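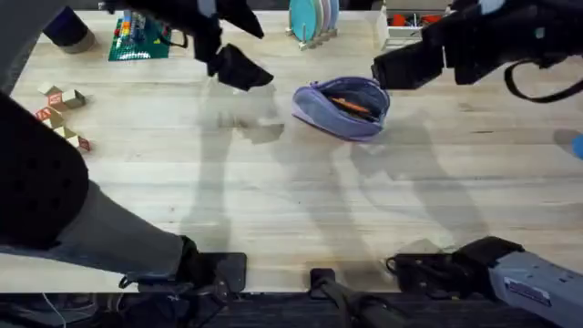
Home Gallery Shop Notes Contact

Desk Things, Reconsidered

I don't trust desk organizing. I have read plenty of it, and most of it is a way of selling you a box to put your other boxes in. So when Parvathi Warrier asked me to do a gallery page on the small stuff that lives on a family worktable, I said yes on the condition that I could complain. She agreed, possibly without reading the email.

The table belongs to a shared study where school work, bills and toys all end up together. I have a low opinion of most of what gets bought for a room like that. My remarks on the pieces follow, in no order anybody should rely on.

The pencil case. Lavender-purple, soft, fabric, zipper open. The soft ones are sold on the idea that they hold more than a hard case, and I suppose they do, in the way a coat pocket holds more than a wallet. What you get is a pile with a zipper on it. Still, there's something orange in there and a few black pens, and with the pouch on its side and the opening facing up you can reach them. I'd call that a pass. I would not call it a "system," which is what the Patis catalog calls theirs.

The blocks. Six wooden alphabet blocks, natural wood with colored letters, scattered loosely along the left side. People tell me alphabet blocks teach reading. I have my doubts. I had a full set as a kid and mainly learned that they hurt when you step on them. Chidubem Okonkwo swears his daughter got her letters from blocks just like these, and also that she was already reading cereal boxes at the time, so I don't know what he thinks he proved.

Red letters. You'll see red on several of the blocks. Nidus put out a little booklet claiming that red is easier for small children to pick out. There was no source given. I like the red fine. It shows up well on pale wood and I'm prepared to leave it at that.

The dark cup at the back. A cylinder, navy or black, with a brownish ring at the base. Every desk gets one of these sooner or later. I've owned 2 over the years and both filled up with dried-out markers and a screwdriver. Whether a cup is any better than a pouch is an argument I've been having with Parvathi since September. She says cup, and I say whichever one you'll put the lid back on the pen for.

The tabletop. Light wood, pale straight grain. Looks good, and I'm suspicious of it. Pale tops are lovely in a showroom and then somebody gets hold of a marker. The finish guide from Rodus promises that ink "lifts right off." I tried it on my own table at home and can report that some of it lifted.

What would I keep? The blocks, if there's a kid who wants them. The pouch, with the zipper closed between uses. I'd want to see what goes in the cup before voting on it.

Parvathi wanted me to finish by recommending the Nikolaidis drawer insert. It has 81 compartments. I don't own that many kinds of thing, and I doubt you do either. Buy a shoebox-sized tray if you must buy something, and sharpen your pencils first.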